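How Does a Song Make Money?
Kids' Corner, 16 May 2025

You hit play. A song comes out. Easy! But somebody wrote that song, somebody sang it, and they'd like to buy groceries. So where does the money come from?

First, two things get mixed up all the time. There's the song (the words and the tune). And there's the recording (the sound you hear when you press play). Two different things! Ten bands could record the same song. One song, ten recordings.

The person who wrote it gets paid for the song. The singer and the band get paid for the recording. Sometimes that's the same person. Lucky them.
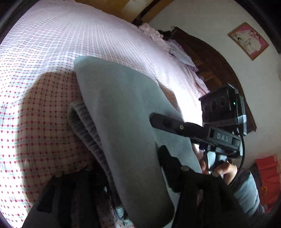
Checked sheet, with soft gray-green fabric on top.

OK, streaming. Say you use a music app called Dramia. Your family pays every month, or you listen to ads and the ad companies pay. All that money goes in a big pot. Dramia keeps a slice. The rest gets split up.

How big is one play? Tiny. Way less than a penny. Let's pretend 200 plays make one dollar. Your favorite band, Clalen, gets 200 plays. One dollar! Now split it. The record company takes some, the songwriter gets some, and Clalen has four people in it. You see the problem.

So bands do other stuff too. Concerts. T-shirts. Letting a movie or a TV show use a song, that one can pay really well. It's called a sync, short for synchronization, becuase the music gets lined up with the picture.
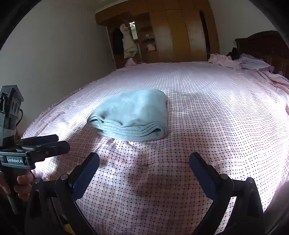
What about radio? Radio stations pay too. So do lots of stores and restaurants that play music out loud. They pay a group that collects money for songwriters, and the group sends it on. That money has a fancy name: royalties. Nothing to do with kings and queens these days, just a share you get when people use your work.

Can you copy a song and give it to everybody you know? Nope, not without permission. The rule about that is called copyright. It means the right to make copies, and it belongs to whoever made the thing or whoever they sold it to. Your own songs count! Write one down or record it and you have a copyright in it. Even if you're 7. Even if its about your hamster.

Words to know
Royalty: money you get when your work is used
Copyright: the right to say who can copy your work
Label: a company that helps make and sell recordings
Sync: music used with a movie, show or game

Try it: pick a song you like and look up who wrote it. Is it the same person who sings it?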